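Gomeo Block Challenge
From the Huttunen Student Robotics Wiki
Jump to navigation
Categories: Student competitions, Simulation events, Manipulation

The Gomeo Block Challenge is a student robotics competition held entirely in simulation. Teams write control software for a virtual robot arm that has to pick up and sort small colored blocks on a table. It is run by the Huttunen robotics club and is open to high school and first-year college teams of up to 6 students.

Format

Each team receives the same room, table and arm. The pieces are short cubes and longer bars in several colors, and their starting positions change from one run to the next. 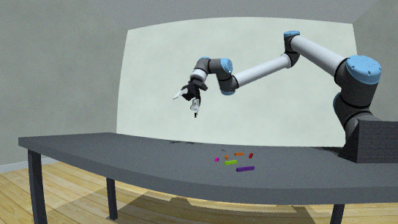
A run lasts 92 seconds of simulated time. Points are given for each piece placed in its target zone, with a bonus for bars set down in the right direction. Pieces pushed off the table are out of play for the rest of the run – there is no reset. Teams may not change the arm model or the gripper, but they may write their own path planner.

History

The challenge grew out of a class project called Flokiso, in which students moved a single cube between two marked spots. The first open final took place on Sunday, June 12, 2022, with 14 teams. Mastedeo won with a planner that handled the cubes first and left the bars until last.

Scoring and replays

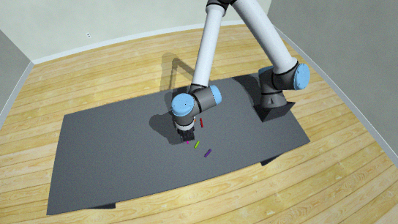 Every entry is run 384 times with different block layouts, and the average score decides the ranking. Replays are saved from more than one viewpoint so that teams can check their approach angles and file a protest if a placement was scored wrongly. Protests close two days after the results are posted.

See also
Flokiso
Mastedeo
List of simulation events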